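Chapter 4
The First Day: What a Search Knows and What It Assumes

Ask a class how long you must wait before reporting an adult missing and most hands go up for a full day. There is no such rule in any of the forces studied in this book. The belief survives anyway, and it does harm, for the early hours are when memories are fresh and shop cameras have not yet recorded over themselves.

This chapter is about those hours. It is also about how little is usually known during them, whatever the press briefing may suggest.

Take the Feston case, to which we shall return in Chapter 9. Rebecca Ferraro left a friend's flat in July and did not reach her mother's house in Vernwood. By the next morning 70 people were walking the river path. Why the river? The incident log gives no reason. A neighbour had mentioned that she liked to walk there, a local reporter repeated it, and by midday it was being treated as her route. She was found two days later in Lostard, 90 miles off, unharmed and a good deal annoyed. The river had been searched twice.

Darius Laur, who reviewed the log afterwards, was polite about this. We need not be. A search area drawn from a remark is a guess, and drawing it neatly on a map does not improve it.

The same caution applies to what was said about her belongings. Officers visiting a home are told to ask what has been taken, and families do their best. But few of us could list the contents of our own wardrobe, let alone a daughter's. In the Feston log, 'no clothes missing' appears as a fact at 8 a.m. – it had begun as 'I don't think so', said on a doorstep. The force at Frota now asks officers to write down the words used and who used them. This is a small reform and, on the evidence so far, an unproven one. 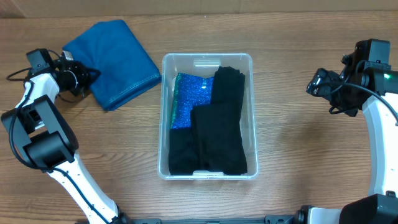

Figure 4.1 Folded clothing in a clear plastic storage bin.

Before reading on, note down from memory every coat and pair of shoes you own. Then check. Keep both lists, as you will need them for the exercise at the end of section 4.3.

4.1 The first call

Most reports begin with a telephone call from someone who is not sure they ought to be making it. The call taker's opening questions shape much of what follows, so we start with those.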